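Project Studov: Progress Report to the Kostdale Fund
Prepared by Keisha Szabo, principal investigator
April 10, 2020

Work in this period

The period was spent on Work Package 2, which tests whether a two-arm manipulation policy can be trained from demonstrations made with hand-held grippers, with no robot present during recording. Work Package 1 (gripper design) closed with the last report and no further hardware changes were made.

Recording is now the main activity. The data set stands at 792 accepted demonstrations. Another 225 were rejected at the quality check, most of them for loss of tracking on one gripper while the two were close together. Rejected recordings are kept but are not used for training.

Method

The operator holds one gripper in each hand and carries out a household task at normal speed. Each gripper body carries square black-and-white markers, which give its position and orientation relative to a head-level camera. Jaw opening is logged separately on each gripper and matched to the video by timestamp. Gus Thibodeaux rewrote the matching step in the first weeks of the period, after we found that the two logs drifted apart in longer recordings.

Tasks are recorded in furnished rooms with ordinary clutter left in place. Amos Mbeki keeps the task list, which now has nine entries. Microwave door tasks were added because the door swings through a wide arc and the gripper has to follow it without slipping off the edge.

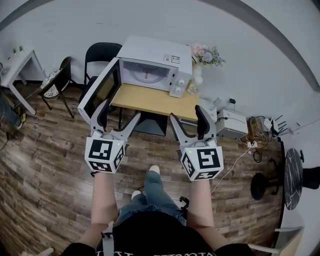 Figure 1. Microwave door task, operator's view. Both grippers open, door open.

Results

The policy trained on the full set was compared with a baseline trained on single-arm recordings only. On the drawer and cup tasks the two-arm policy did better in every test room. On the microwave tasks the difference was small. Fitzgerald Kasprzak reviewed the failed trials and found two common causes: the arm released the door too early, or the second arm began to move before the door was clear. The first looks like a labeling problem at the moment of release. The second is not yet explained.

Removing the jaw opening signal from training lowered performance on all tasks — more than we had expected for the drawer, where the jaws hardly change position once closed.

Problems and changes to plan

Marker tracking remains the weak point. When one gripper passes in front of the other, the hidden one can be lost for several frames, and the current filter fills the gap with a straight line. A replacement filter is being tested on the rejected recordings. If it works, part of that material can be recovered.

The transfer tests at the Jafri site have been moved to August. Ansel Crenshaw has agreed to the new dates. There is no change to the total budget, but we ask to carry the unspent travel money into the next period.

Next period

Add 14 recording sessions, with priority to the microwave tasks. Relabel the release point in existing door recordings. Report on the new filter before any further training runs.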